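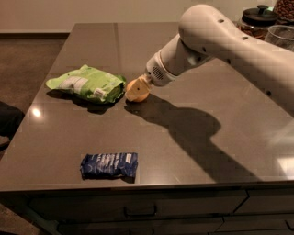
Why collect the examples in a kitchen when the laboratory has a perfectly good table? The laboratory table is matt, evenly lit and bolted down, and a policy trained on it learns mostly about that table.

3.2 Collecting the demonstrations

We gathered all our examples at two sites. Prirnville is a shared kitchen with dark, glossy worktops that throw every lamp straight back at the camera. Tadside is our own laboratory, which has been arranged over several years so that nothing difficult can happen in it. An earlier version of the system, trained on Tadside alone, did well at Tadside. Moved to Prirnville, it spent its first afternoon reaching with great confidence for reflections.

The task is plain enough: pick up the packet named in the instruction and put it down on the other side of the worktop. Packets are an awkward choice. They crumple, they shine, and they seldom present the same outline after being handled. Boxes would have given us a better success rate and a shorter paper.

Each episode begins with Plender, our prompting tool, which shows the operator an instruction and a rough starting layout. The operator sets out the packets, steps back and drives the arm by hand controller until the task is done or abandoned. Belay, the recording software, stores the head camera view, the joint positions and the state of the gripper. It also stores the words of the instruction, including the spelling mistakes, which we corrected later and perhaps should have kept.

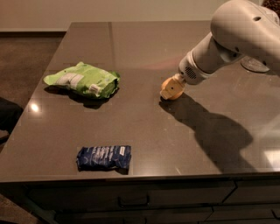
Operators worked in sessions of 20 episodes, with a break after each session. We had planned longer sessions, but the pilot data showed a clear decline in patience: approaches became faster, grasps became sloppier, and one instruction was carried out on the wrong packet with what the log can only record as vigour. We kept the pilot data in a separate folder and did not train on it.

Figure 2. Two views from the head camera at Prirnville, with a green packet and a smaller dark blue one on the worktop and the gripper held just above the surface. Note the arm's own shadow.

The shadow deserves a word. At Prirnville the arm often casts a large, dark shape over its own workspace, and the shape moves whenever the arm does. Our first instinct was to bring in more lamps. This produced several shadows, all fainter, along with a fresh crop of reflections, and the lamps went back to Tadside on the Wednesday. From then on we left the lighting as we found it and recorded at different times of day.

The final set holds 1000 episodes, collected by 8 operators. Failed grasps followed by a recovery were kept, as they are the only place the policy can learn what to do after a miss. Episodes that the operator gave up on were kept too, but marked, and used only to train the success detector. We removed episodes in which Belay had lost the camera stream, a fault it reported by carrying on as normal.

Labelling was done in two passes. In the first, the operator marked the episode as finished or abandoned straight after recording it. In the second, a different operator watched it again without seeing the first mark. Most disagreements were over packets that had been let go slightly early and had come to rest somewhere near the target. The written guidelines called for the packet to be 'placed', and opinion was divided on whether a short fall counts. We settled on the packet's final position as the test and rewrote the guidelines to match.

Layouts were varied by hand within the limits set by Plender. Left to themselves, operators put the larger packet to the left and turned its label towards themselves, so from the second month Plender asked for a position and a rotation as well. Compliance was good for position. Rotation was treated as advice – a habit we return to in Section 5, where the effect on grasp angle can be seen quite plainly in the results.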